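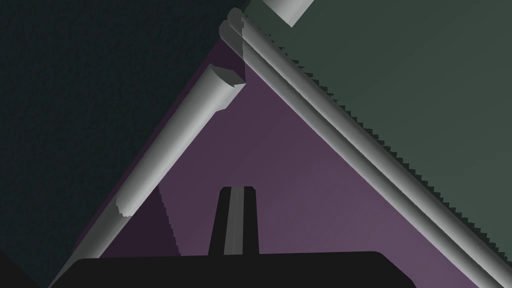
Welcome to the Pillthorpe House Paint Club FAQ! We're a bunch of people who love putting strong color on ordinary walls, and these are the questions that land in our inbox most often. If you've been dreaming of a muted violet next to a very dark teal, two colors that look great side by side, you've come to the right page. Pale walls are welcome too, of course, but we do get a little excited about the deep ones.

## Getting started

**Do I have to be any good at painting?**

Not at all! Plenty of members had never opened a can before they joined. Come to a Saturday-style open morning (they start at 10 and run until lunch) and have a go on the practice boards first.

**Where do you meet?**

In the old Bellamy hall, up the side stairs. The door sticks, so give it a good shove.

**What does it cost?**

Membership is $8 a month, and that covers rollers, trays and all the masking tape you can use. Paint for your own home is up to you.

## Choosing a color

**How do I know if a dark color will make my room feel small?**

Try it and see – a big sample beats any amount of worrying. Paint two coats on a large sheet of card, tape it to the wall, and move it every day or so. Look at it in the morning, look at it with the lamps on, look at it when you're tired and cranky. Dark corners can feel wonderfully cozy, and a hallway is a fun place to be brave.

**My violet looks gray at night. What went wrong?**

Probably nothing. Muted purples shift a lot with the light, and warm bulbs tend to pull them toward brown or gray. Swap one bulb for a cooler one before you repaint anything.

**Can I use two strong colors in one room?**

Yes, please do! It helps to let one of them take up more wall than the other. If they meet in a corner, run the line right down the corner itself. Wrapping one color an inch or so past it looks like a slip of the tape.

## Doing the work

**Do I need a primer?**

Over bare plaster, stains or glossy paint, yes. When you're going dark, ask the store for a gray-tinted primer; it can save you a whole coat.

**Why can I see roller marks?**

Usually the paint was starting to dry when you went back over it. Load the roller well, keep a wet edge, and leave it alone once it's on. (Hard, we know.)

**Matte or satin?**

Matte hides bumps and makes deep colors look lovely and soft. Satin wipes clean more easily, so it suits kitchens and kids' rooms.

## Odds and ends

**What is the Promo shelf?**

It's the rack of leftover and donated paint by the sink. Members can take any can for free, and we'd love a photo of where it ends up!

**Can I drop off my old paint?**

Water-based only, with the lid on and the color name still readable. Solvent paint has to go to the Devberg recycling site.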